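Notes on the Towel Set, July

Data collection for the Nurnia project resumed this month at the Prelmont site. The present task is cloth handling: the learning system is to be given enough examples of towels in disorder that it can find a usable edge and begin a fold. The plan calls for 920 episodes. As of Saturday, 548 had been accepted.

Each episode begins with the towel dropped on the table and left as it falls. Operators are asked not to smooth it. In the second half of the set, one common household object is placed near the cloth, and contact between the two is permitted. These episodes take longer to review, and I have come to regard them as the more valuable part of the collection.

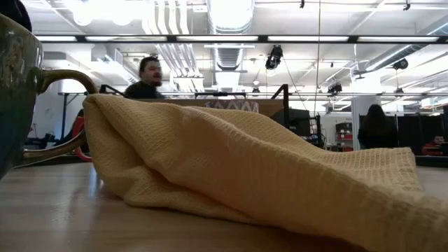
Waffle-weave towel resting over the handle of a green mug, fixed camera view.

Contact of this kind was rare in the earlier Skasstead set, where the table was cleared before every start. A system trained on that material had little occasion to learn where a cloth ends and another object begins. I reviewed 16 of the new episodes in full and rejected 2, both for incomplete recordings.

The labeling guide has been revised accordingly. Reviewers now mark whether the cloth touches an object at the start, and whether a corner is visible. The Hendricks format has no field for the first of these, so it is entered under remarks for the time being.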